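The case against the matching set

Every January the stores push the 13-piece table setting again, and every January I fail to see the point. A saucer, a bowl, a cup, a spoon – who eats soup in layers? 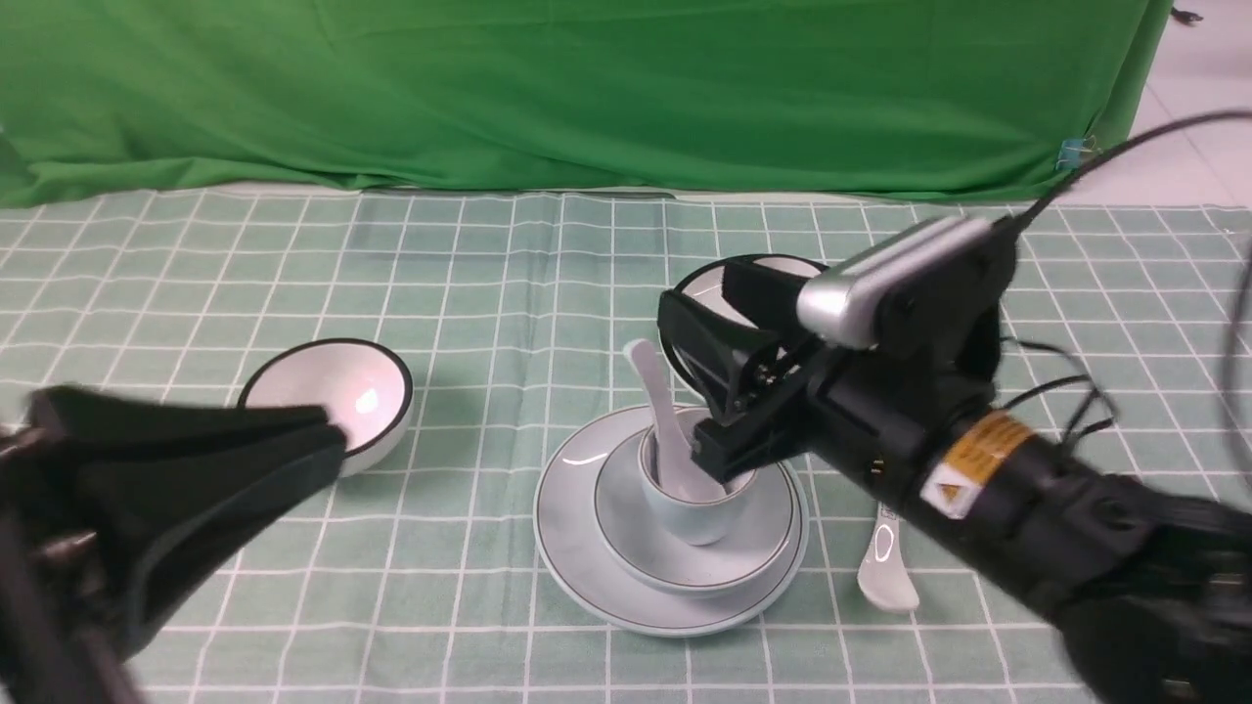
Blue-gray dishes stacked three deep, with a white spoon in the cup.

I grant that a stack looks good on a checked cloth. Then dinner ends and somebody has to wash it all. My friend Corinne Doucet swears by her full set. I have eaten at her place, and we used 4 pieces of it. Plain white bowls with a dark rim would do me fine.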